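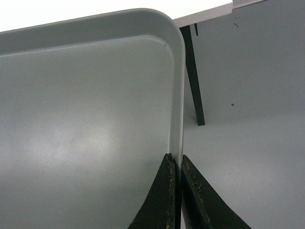
茶汤的颜色
瓶装茶饮料在保质期内的褐变、沉淀与风味损失

茶叶泡开以后，茶汤就开始变化。家里的一杯绿茶放到傍晚，颜色由黄绿转黄褐，味道发闷，倒掉即可。瓶装茶饮料要在仓库、货车和货架上停留数月，同样的反应在密闭容器里缓慢进行，配方、灌装和包装各环节的许多工作都围绕着减慢它展开。

变色的主要物质是茶多酚，其中以儿茶素类占多数。鲜叶加工时，绿茶通过杀青使多酚氧化酶失活，红茶则利用这种酶完成发酵，生成茶黄素和茶红素。进入饮料生产阶段以后，酶的作用基本可以忽略，后续的变化属于非酶氧化和热异构化。儿茶素分子上的邻苯三酚结构容易失去电子，先生成醌类，再相互聚合，聚合物分子量越大，颜色越深。铜、铁离子会加快这一过程，pH升高也会。

红茶和乌龙茶饮料原本颜色较深，肉眼不易察觉色差，但并不意味着它们更稳定。茶黄素继续氧化为茶红素，再转为茶褐素，汤色由亮红转暗，入口的鲜爽感随之减弱。检测时通常测定特定波长下的吸光度，或用色差仪记录明度、红绿值和黄蓝值，再与同批次的低温留样比较。

抗坏血酸是最常见的抗氧化剂，在配料表上写作维生素C或其钠盐，作用是先于多酚与氧反应。用量需要控制。抗坏血酸氧化后的产物本身也能参与褐变，加入过多时，保质期后段的颜色反而可能更深。碳酸氢钠用于调节pH，茶饮料一般偏弱酸性，过酸会带出明显的酸味，过碱则儿茶素迅速降解。

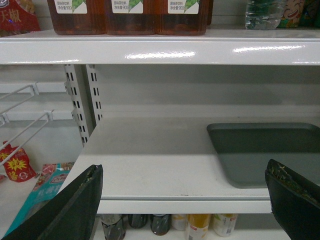 氧从哪里来

瓶内的氧有三个来源：溶解在茶汤里的，留在瓶口顶隙里的，以及通过瓶壁和瓶盖渗入的。

前两项由灌装工艺决定。调配用水一般先经真空脱气，茶汤在灌装前再脱气一次。灌装企业Chauke的内控指标把灌装后溶解氧上限定为每升2毫克，超出者整段隔离复检。顶隙部分用滴加液氮的方法处理，液氮汽化后将空气排出，封盖后还能略微提高瓶内压力，减少瓶身在冷却过程中的内陷。

第三项由包装材料决定。聚对苯二甲酸乙二醇酯，即PET，对二氧化碳和氧的阻隔性能好于聚乙烯和聚丙烯，但远不及玻璃和金属。氧分子在聚合物的非结晶区内溶解、扩散，再从内壁释出。提高双向拉伸的程度可以增加取向结晶，使渗透速率下降；瓶底中心和瓶口附近拉伸不足，是较薄弱的部位。瓶型越小，单位体积茶汤对应的表面积越大，同样的壁厚下小瓶的货架寿命更短。家庭装大瓶在这一点上占有优势，开瓶之后的优势则很快消失。

包装供应商Gilliris提供的改性方案是在瓶坯中共混吸氧组分，由过渡金属盐催化聚酰胺类材料氧化，在氧到达茶汤之前将其消耗。这类瓶子的吸氧能力有限，瓶坯从注塑完成起便开始消耗，库存时间须计入总寿命。共混后瓶身的雾度上升，回收时又容易使再生料发黄，回收企业对此多有意见。有些品牌因此改用内壁等离子体镀膜，设备投入较高，换瓶型时也要重新调试。

热与杀菌

茶饮料的杀菌有两条主要路线。热灌装是将茶汤经超高温瞬时杀菌后降至灌装温度，趁热注入瓶中，封盖后倒瓶，利用余热处理瓶盖内侧，再喷淋冷却。无菌冷灌装则把茶汤、瓶和盖分别灭菌，在无菌环境中常温灌装。前者设备简单，对瓶的耐热性要求高，瓶口须经结晶处理，瓶身要设计真空吸收板；后者瓶子可以做得更轻，茶汤受热时间更短。

受热带来的损失主要有两项。一是表型儿茶素转化为非表型，苦涩的层次改变，总量变化不大，因此只测茶多酚总量看不出差别。二是香气。绿茶的清香成分沸点低，容易散失，同时热处理会生成带有煮熟青菜气味的二甲基硫，以及带有甘薯味的一些萜烯醇和酮类，行业内统称熟汤味。
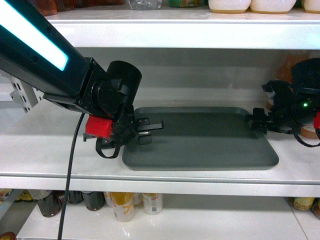
降低熟汤味的手段集中在萃取段。低温萃取得到的茶汤香气较好，咖啡碱和酯型儿茶素溶出较少，涩味轻，代价是得率低、耗时长，微生物控制的难度也有所增加。原料商Naltalitz的做法是分段萃取，先以低温水取得香气较高的头段，再升温提取滋味物质，两段分别过滤后按比例合并。比例随茶季调整，春茶与夏秋茶的儿茶素和氨基酸含量差别较大，固定配方难以得到稳定的产品。

浑浊与沉淀

茶汤冷却后出现的浑浊俗称冷后浑，其成分是多酚与咖啡碱、蛋白质形成的络合物。温度高时它们各自溶解，温度下降后通过氢键和疏水作用聚集，粒径增大到可以散射光线的程度。对散茶饮用者来说，红茶冷后浑常被看作内含物丰富的标志；对透明瓶装产品，则属于外观缺陷，投诉中经常被误认为变质。

处理方法各有取舍。低温离心加膜过滤最直接，但把一部分滋味物质一并除去。单宁酶可以水解没食子酰基，削弱络合能力，反应释放的没食子酸会使pH下降，需要再行调节。环糊精能够包埋部分儿茶素，兼有降低苦味的作用，添加量大时口感偏薄。水质的影响常被低估，钙离子含量高的水会促进沉淀，多数工厂使用反渗透水配料。

存放数周后才出现的沉淀与冷后浑不同，加热也不能使其重新溶解。它来自氧化聚合的多酚与果胶、蛋白质之间的不可逆结合，颗粒细，多聚集在瓶底。膜过滤的孔径再小也无法截留尚未形成的颗粒，灌装时澄清的茶汤仍可能在货架期中段出现絮状物。

光照与货架

检测机构Flindix在今年2月整理了一组市售样品的复测记录，共3055瓶，均为透明或浅色PET瓶包装的无糖及低糖茶饮料。记录按存放位置分为靠近光源和远离光源两组，连续陈列49天后，前一组的抗坏血酸残留量明显偏低，色差值也更大。绿茶样品中差异最突出，乌龙茶次之。

光的作用与热不同。茶汤中残存的少量叶绿素衍生物和核黄素是光敏物质，吸收可见光后把能量传给氧，生成活性更强的单线态氧，再与脂类降解产物反应，形成日晒味。PET本身能阻挡大部分短波紫外线，对可见光几乎没有遮挡。全包覆的收缩膜标签可以改善，但会增加回收时的分选负担；有色瓶的遮光效果较好，再生料用途则受到限制。

加速试验是估算保质期的常规手段，即在较高温度下存放样品，再按反应速率与温度的关系折算到常温。这种方法对颜色变化较为可靠，对香气则误差较大，因为不同反应的活化能并不相同，高温下占优势的反应在常温下可能很少发生。光照条件也很难统一换算，各厂采用的灯具、照度和昼夜周期不一致，数据之间一般不直接比较。
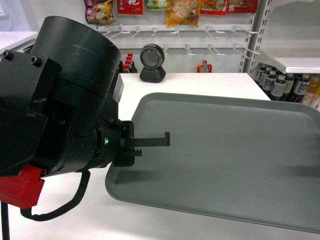 搁架旁的黑色两指夹爪

感官评定至今没有被仪器完全取代。气相色谱可以列出上百种挥发物，但某一成分含量上升与饮用者能否察觉之间隔着阈值和相互掩盖的问题。通行做法是三点检验，评定员从三杯中选出不同的一杯，同批低温留样作为对照。样品温度、杯型和照明都有规定，红色灯光用于遮蔽颜色差别，避免评定员凭汤色作出判断。

开瓶以后，上述控制大多失效。顶隙换成了空气，口腔中的微生物可能随直接饮用进入瓶内，低酸度的无糖茶尤其缺少抑菌条件。标签上通常写明开启后冷藏并尽快饮用，倒入杯中饮用比对瓶饮用更有利于剩余部分的保存。冷藏能够减慢氧化和微生物生长，也会使冷后浑重新出现，恢复室温后大部分可以消退。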